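Week 8: Milk, the everyday emulsion

Welcome back! I love this topic, and you can do most of it at your own kitchen counter.

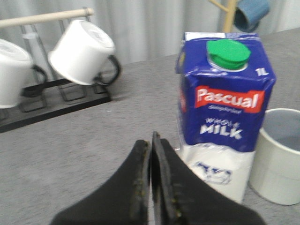 Fig. 1. Whole milk, 1L carton.

Pour 200 mL into a mug and leave it to stand. Fat globules are lighter than water, so they rise (slowly!) unless the milk is homogenised.
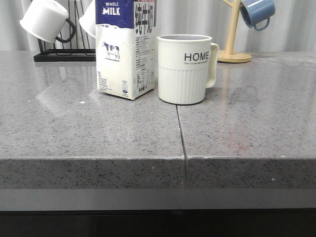 Read your label too, and write down the fat per 100 mL before you taste anything. 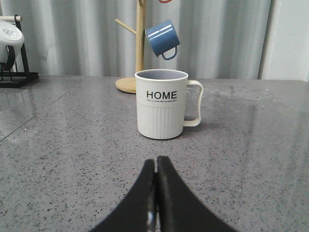

Rainer Grube wondered whether a wider mug would change the cream layer. Try it and bring your results!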